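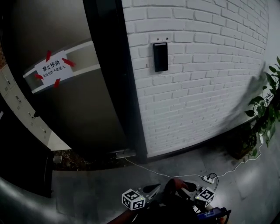
Grant updates / Workspace and access

Hello again from Drirereo! You asked for a plain account of where the money has gone and what's left to do on the entrance side of the Bassey unit, so I've written it the way I'd tell you over coffee, with the figures at the end.

The big job was the door, and I'm happy to say we have one we like. It's tall, dark gray glass in a black frame, with a frosted band across it so people don't walk into it. We put the access panel on the white brick right beside the frame. Ledent supplied the panel and did the programming, and so far 28 people are set up to get in (the rest are waiting on their forms, which is my job, sorry).

We also put up the sign. It says 禁止推销, no sales promotion, and underneath in smaller characters that you don't come in without permission. It's a paper sheet held at the corners with red tape, and I'd like a proper printed one before August. I've asked Stekitz for a price on vinyl lettering that would go straight onto the frosted band. Their first quote was more than I wanted to spend on six words, so I've gone back to them.

On the brick just above the access panel there's still a little white mounting plate with two screw holes. I want that covered or filled when the painter comes back for the touch-ups. While they're here they can look at the skirting too.

Power is the part I'm least pleased with. We're running a white power strip on the concrete near the door, with a thin white cable going across the floor to it. It does for now, but I don't want people stepping over cables at an entrance for another year, so a wall outlet on that side is my first request for the next payment. The electrician can fit us in with 20 days' notice.

Smaller things: the beige lockers are in, over on the left, and we need labels for the doors. The leafy plant by the wall stays where it is (I'm very fond of it), though its planter may have to shift a bit once the outlet goes in. There's also a dark patch on the floor by the bottom of the wall that looks like soil, so a good sweep is on my list as well.

Money. The entrance budget was 2,495 and we've spent 1,371 of it, mostly on the door and panel. The outlet and the lettering both have to come out of what remains, plus the paint. If the lettering gets squeezed I'll stick with paper a while longer and put the outlet first. Could you let me know if you're OK with that order? I'd like to book the electrician soon.

Last updated: 6 Feb 2021

© Drirereo | Contact us | Back to top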